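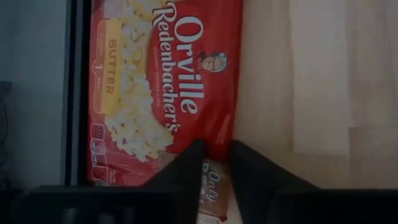 Setup and Maintenance of the Skyrme Pick Cell
Final report, robotics lab course, spring term

1. What we were asked to do

Our team took over the Skyrme cell in February from the group before us. It is a single tabletop arm with a two-finger gripper and a small camera at the wrist. Its job is to pick grocery packages off a wooden work surface and place them in a bin. When we got it, the cell ran but it dropped thin packages and the camera view did not line up with where the arm thought it was. We were asked to get it working again, write down how we did it, and leave a maintenance routine for the next team.

We did not design the cell. The control software is called Kinitard and was written in an earlier course. We changed settings in it but no code, apart from one fix described in section 4.

2. Condition at handover

The arm base was bolted down with one bolt loose. The wrist camera bracket had been tightened by hand and could be turned with light pressure. The gripper cable was routed inside the elbow and had rubbed through its outer sleeve near the connector. The fingertip pads were worn smooth on the inside faces.

The notes we received covered startup and shutdown and nothing else. There was no record of the last calibration. We copied all the settings to a separate folder before touching anything, and we used that copy twice.

3. Mechanical work

We started with the base. All the bolts were removed, cleaned, and put back with washers. After this the arm no longer shifted when it stopped quickly.

The cable was replaced with a spare from the Ninditz parts cabinet. The new one is longer, so we ran it outside the elbow with a loop of slack and tied it at the forearm. Check that loop by moving the elbow through its whole range with the power off. Our first loop was too short and pulled the connector out at full reach.

For the fingers we stayed with the black tapered pair and replaced only the pads. The old adhesive took most of an afternoon to get off. Both pads have to sit at the same height or a flat package will twist as the fingers close. We set them against a steel ruler and let the adhesive cure overnight.

4. Camera and calibration

The bracket now has a lock nut. With the camera fixed, we ran the Kinitard calibration using the printed grid. The routine asks for 15 poses. It accepts fewer, but our results with fewer were poor and changed from run to run.

The gripper fingers must be in view at the bottom of the picture on both sides. The software uses them to check that the bracket has not turned. On our first attempts this check failed because the exposure was set low and the dark fingers blended into the shadows. We raised the exposure and turned on the bench lamp.

The code fix was small. Kinitard saved the calibration file under the old name if the program was closed from the menu, so the next start loaded old values. We corrected the file name and tested it from both exits.

5. Grip settings

Film packages were harder than boxes. Glossy film throws reflections that move as the wrist moves, and a loose fold can look like the edge of the package. We set the approach so the fingers come in slowly over the last part of the move and pause for 700 milliseconds before closing.

Closing force is a number in the settings file with no unit. Level 6 held film packages without crushing them. Level 4 was enough for small boxes. We did not find one value that suited everything, so the force is now chosen by package type in the Idorness item list.

6. Maintenance routine

Before each session:
Turn the bracket gently by hand. It should not move.
Wipe the pads with a dry cloth.
Look at the cable loop and the ties.
Clean the camera lens.
Start Kinitard and confirm the date on the calibration file.

Every month:
Check the base bolts.
Run the full calibration.
Measure the pads and replace them if the surface is smooth.

7. Open problems

The lamp is not fixed to the bench, and the picture gets darker when it is moved. The spare cable has been used and another has not been ordered. The right finger has slight play at its base that we noticed in the last week of testing and did not have time to take apart.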